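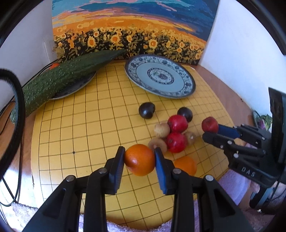
Yellow grid board with mixed fruit and blue-and-white plate.

Numlow Yellow Grid Board
Item no. 1154
Sold by Comex

The Numlow is a yellow game board with thin black grid lines and small black star points. It is meant for Go, but a lot of our customers keep it on the kitchen or dining table and use it as a serving surface between games. Oranges, plums and a small apple stand out well against the yellow.

Details
Color: yellow, black lines
Use: indoor, tabletop
Stones: not included, see the Sheehan stone set
Pack size: 1 board
Price: $39
Availability: ships from our Plesevden warehouse within 2 business days

Fruit, plates and decorations are not included.

Using it with food
Whole fruit can go straight on the board. Put cut fruit on a plate first. Pomegranate and plum juice will mark the yellow if left overnight, and we do not cover stains under the warranty. A large porcelain plate takes up a good part of the grid, so check your plate size if you want to leave room for loose fruit.

Care
Wipe with a soft damp cloth and dry right away. Do not soak or put in the dishwasher. Do not use scouring powder, which wears down the lines. Store flat in a dry place. Boards left leaning against a wall can bow over time.

Warranty and returns
Covered for 12 months against warping and faded lines under normal indoor use. Unused boards can be sent back in the original carton. Keep the packing slip, as the return number is printed on the back.

Stock note, 10/9/24: The carton has changed and now opens on the short side. The board is the same as before. The matching storage sleeve is out of stock until January.

Goes with
Sheehan stone set, black and white
Numlow storage sleeve
Numlow replacement feet, set of 12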